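Search this site Go

Harero wants two more arms, and a budget line to put them on

Gostosthorpe, October 22, 2023 -- Harero, which packs travel toiletry kits out of a former carpet store on Jarngate, will ask its board for $4,000 to add a second two-arm table to its packing room. The first has been picking up toothbrushes since March, at a pace the company describes as "steady" and the packing staff describe in other words.
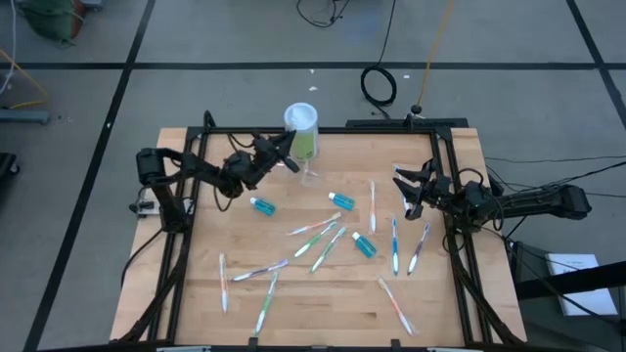

The two-arm table at Harero, with wrapped toothbrushes waiting their turn.

Operations manager Vesna Dimitrov said the arms themselves were the easy part of the quote. The 700 dollars for spare motors and cables took longer to explain, and the $70 for black floor tape went to a vote.

"Everyone has a view on tape," she said.

Finance lead Bořivoj Krajčí has asked for the purchase to be split over 2 budget years, with the second half paid only if the table can fill a kit without a person standing next to it. He also wants a price for a bigger table -- the current one, he noted, fills up fast once the toothbrushes are out.

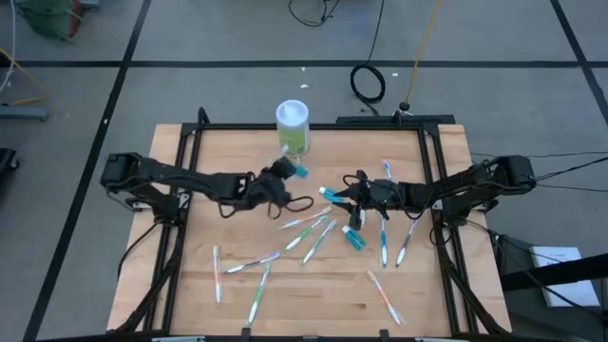 A toothbrush in one gripper, a small blue tube in the other.

A rival plan to lease from Lindsay, the equipment dealer across town, was dropped after the delivery charge came in higher than the first year's rent. Dimitrov said she had kept the quote and reads it when she needs cheering up.

The board meets next month. Lunch will be packed by hand.

3 comments | 14 shares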